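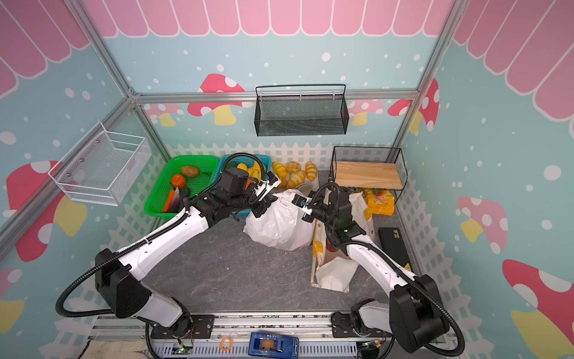

Verna Kincaid
Love a play market, but two baskets is one too many. My kids dumped both on day one and everything lived in one pile after that.

gramska_mom
Ha, fair! I'm sticking with two though. Green for vegetables, turquoise for fruit, and the croissants go loose on the counter like a real bakery. The sorting is half the fun over here, they'll argue over the pumpkin for ages. And the mushroom walls!! I can't get over how cheerful that pale blue is with the white dots.

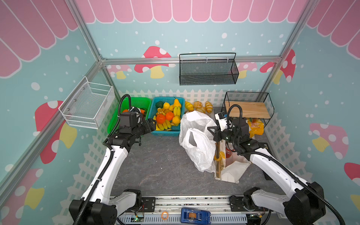
Fruit basket good and full, awning and picket fence behind.

tanguy77
The awning sells it for me. Is the counter real stone?

gramska_mom
No idea, I only know it has a gray stone pattern and I love it under all that yellow fruit. Next thing I want to get right is the bagging. We play it as a proper checkout, so one kid picks, one kid packs, and then they swap. White plastic bags with the two loop handles, same as you'd get at a corner store.
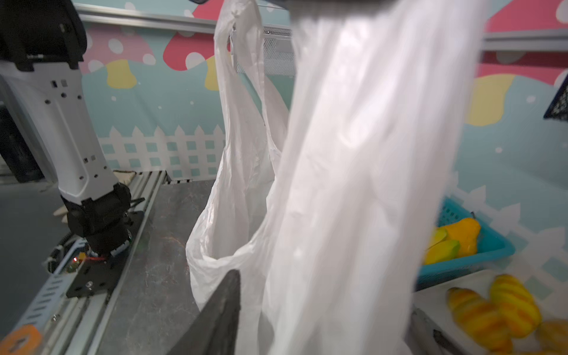
The packer has to get the mouth open and keep it open, and that's where little hands struggle. Heavy stuff first, croissants last, or you hear about it from the customer.

Kibet Simiyu
Skip the plastic. I'd use canvas totes only. They stand up by themselves and you don't have to worry about a toddler with a bag on their head.

gramska_mom
Good point on toddlers, ours are all past that and there's always a grown-up at the table. We do have a cream tote in the shop too. But they like the crinkle!

Verna Kincaid
With Kibet on this one. Mine were in the bag aisle of life until they were five.

Brukus
Plastic's fine with big kids watching. What about the baskets, do crumbs and glitter collect in the bottom? Our old solid ones were disgusting by January.

gramska_mom
Slots! Get the kind with slots in the floor and you can rinse the whole thing in the tub, fruit and all. 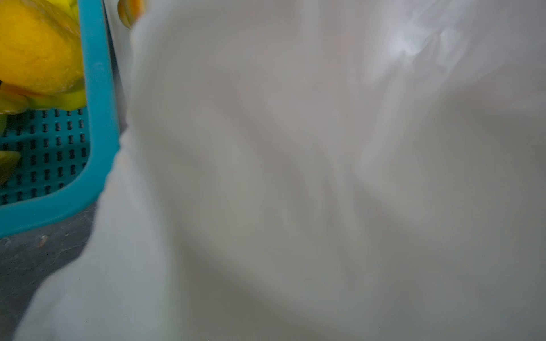

I give everything a shake, leave it on a towel overnight and it's ready for the morning rush. The bananas take the longest, water hides between them.

tanguy77
OK, stealing the checkout swap. We play with pretend money here, 600 for a pumpkin, 800 if you're rude to the cashier.

Kibet Simiyu
800 is a bargain. Still voting totes.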